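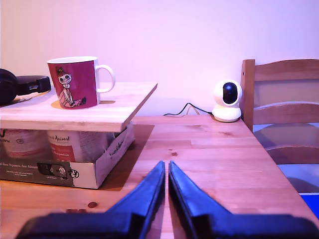 The ferry to Pirkau was late, and Zainab Adeyemi had eaten her sandwich by the time it came in. She had meant to save half of it. The man in the ticket office at Runirport said the fog would lift by two, and at two he came out and said it again.

She had one bag and a cardboard tube with the charts in it. The charts were her aunt's. Her aunt had piloted boats through the Pindis channel for 34 years and had died in March, and the harbor office on Pirkau had written to ask if the family still had her papers. The letter was polite. It said they would pay for the ferry.

There were six other passengers. Two of them were boys with a dog. A woman in a green coat sat across from Zainab and looked at the tube.

"Fishing rod?" the woman said.

"Charts."

"Of here?"

"Of the channel. My aunt made them."

The woman thought about that. "You're Bako's niece," she said.

Bako was what they had called her aunt on the island. Zainab had known this but had never heard anyone use the name. At home she was Auntie Ruth, who came at Christmas, slept on the couch with her socks on, and got up at four to stand in the yard.

"She took my mother across in the January storm," the woman said. "My mother had appendicitis. You wouldn't remember, you weren't born."

"No."

"She charged us for it, too." The woman laughed. "Full fare. My father was angry for years."

The ferry started to move. The fog had not lifted. Zainab could see the rail and some gray water under it, and after a while a buoy went past with a gull on it. The engine was slow and then slower. She took hold of the tube and kept it between her knees.

The harbor office was one room over the bait shop. The harbormaster was younger than she had expected and had a cold. He cleared a stack of tide tables off the desk and they unrolled the first chart together, and he put his coffee cup on one corner and a stapler on another.

It was drawn in pencil and gone over in ink. The depths were in her aunt's small square numbers. Along the edges she had written things like "do not trust after rain" and "church steeple over red barn, then turn." Somebody had spilled tea on it a long time ago.

"The barn's gone," the harbormaster said. "It burned down when I was in school."

"Does that matter?"

"Not to the rocks." He wiped his nose. "The survey boat came through here and said there's 20 feet at the bend. I've told them there isn't. There's a ledge. Every pilot knew there was a ledge, but none of them put it on paper, or I thought they hadn't."

He ran his finger up the channel until he got to the bend. There was a 14 there with a circle around it. Next to it her aunt had written "Ledge. Henry's boat."

"Who was Henry?" Zainab said.

The harbormaster looked at her. "I figured you'd know."

She did not. She sat down in the other chair. He went through the rest of the charts by himself, not talking much, and wrote down numbers on a yellow pad. Outside, the boys were throwing something for the dog, and it kept coming back without it.

When he was done he offered her $177 for the set, which was what was left in the budget line. He seemed embarrassed. She said she would take it for all of them except the one with the bend, and he said that was the only one he really needed. They looked at each other. Then he said there was a copier at the school that took large sheets, and if they went now the secretary would still be there.

They walked up the hill. He carried the tube. The secretary was the woman in the green coat, who had taken the coat off and was eating soup at her desk. She got up and switched on the machine and said it took a while to warm up.

"Do you know who Henry was?" Zainab asked her. "Henry with a boat."

"Henry Pell," the secretary said. "He was going to marry Bako. Didn't they tell you that?"

"No."

"Well, it was before my time." She fed the chart in slowly, holding the edges up with both hands so they would not catch. "She got her license the year after. My mother said she went out to the bend in a rowboat every day that summer with a lead line. Rain, anything. People thought she was looking for him."

The copy came out warm. The tea stain had come through as a gray patch and the circle around the 14 was darker than on the original. The harbormaster held it up to the window and said it would do fine.

Zainab rolled up the other one and put it back in the tube. The last ferry was at five, and she asked if there was anywhere on the way down to get something to eat.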